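Células de triagem: o que muda no turno a partir de outubro

A segunda célula de triagem de periféricos da Nitel entra em serviço em outubro, ao lado da bancada de devoluções. O trabalho é o de sempre – separar ratos de computador e arrumá-los em caixas – mas a parte repetitiva passa para os braços robóticos. Cada lote tem 100 peças e, até agora, era feito à mão do princípio ao fim. 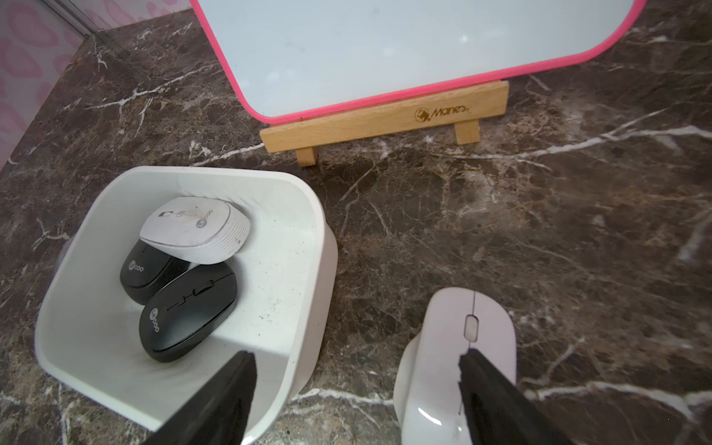 Quem está na triagem continua a decidir o destino das peças. A inspeção visual, o teste dos botões e a etiqueta ficam com as pessoas. O que deixa de existir é a tarefa de encher e esvaziar caixas durante o turno inteiro, que era a principal queixa no inquérito interno (pulsos e ombros, sobretudo).

Nenhum posto é extinto. Onze colegas fazem a formação da Drilta, em horário de trabalho, e passam a rodar entre a célula e a bancada de teste. A rotação é de duas horas. O software de registo, o Trolar, mantém-se igual, com um campo novo para as paragens. 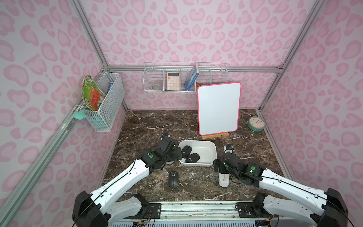
As paragens são, para já, o ponto fraco. Quando uma peça fica fora do sítio, o operador carrega em pausa, espera que os braços parem e só depois mexe na mesa. Pedimos que todas sejam registadas, mesmo as curtas. A meta para o primeiro mês é de cerca de 800 peças por semana e não conta para a avaliação individual.

As inscrições para a segunda turma de formação fecham a 29/9/25, na receção do armazém Pešek.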